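Housekeeping Skills, Unit 6: Making Up the Bed
Notes from Zawadi Mbwambo, Pladorcombe evening class

Okay, so last time we ran out of minutes and I promised to write up the bed part properly. I'm going to go in the order I work, which may not be how your mother did it, and that's fine!

Strip everything first. Pillows, blankets, whatever has landed on the mattress during the day — all of it goes on a chair. I know it's tempting to pull the cover up over the lumps (I do it at home more than I should), but you'll be smoothing around them forever.

Bottom sheet next. Tuck the head end, walk to the foot, pull, tuck. Then the sides. If you're short like me, put one knee on the mattress for the far corner.

Now the bedspread. Look at the print before you throw it! A lot of them have two zones, with a band running across, and that band is your best friend. Get it straight from side to side and the rest of the cover pretty much follows. Then check the drop on both sides and smooth from the middle out with flat hands.

Pillows go against the headboard last. Mixed cases are okay by me. Salim asked about spare blankets: fold them flat and lay them at the foot, because under a pillow they bulge.

For February, practice on your own bed at 70 percent of your normal speed, then bring me your questions about corners. Emmanuel has the spare handouts.
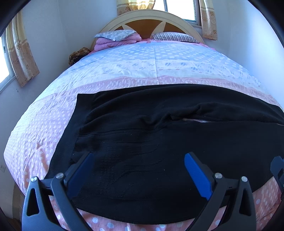 Bedspread with a dotted band across the middle, and a folded pink blanket under the left pillow.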